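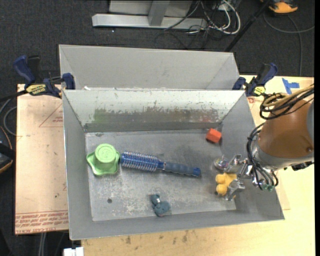 *The grey metal bin with the bathroom-and-toybox mix in it, blue hairbrush and all.*

## Washing a mixed bin of small plastic things

Every house has a bin like this one, I think, where hairbrushes and little toys end up living together, and every February I get ours down and give everything a proper wash (it's a nice job for a grey afternoon, with the radio on). My old metal bin is scraped and streaky inside by now, but I'm fond of it and it still does the work.

You'll need a washing-up bowl, mild washing-up liquid, an old toothbrush, a comb and a couple of towels.

1. **Start with the hairbrush.** Draw the comb through the bristles from the handle end upwards and lift the hair away. Then swish the bristle head in warm soapy water for 5 minutes. Ribbed handles hold on to grime, so go along the grooves with the toothbrush.
2. **Move on to the toys.** Anything with bulbous or rounded parts wants a good rub where the shapes meet. Check for battery compartments first, please! Those toys get a damp cloth and no more.
3. **Do the fiddly shapes last.** A wavy rim like the one on the green piece is easiest with the toothbrush held nearly flat, and the same goes for raised markings.
4. **Rinse and dry.** Lay the brush bristles down on a towel overnight, and turn the toys over once before bed.

Wipe the bin out while you're waiting, and dry it well before anything goes back in.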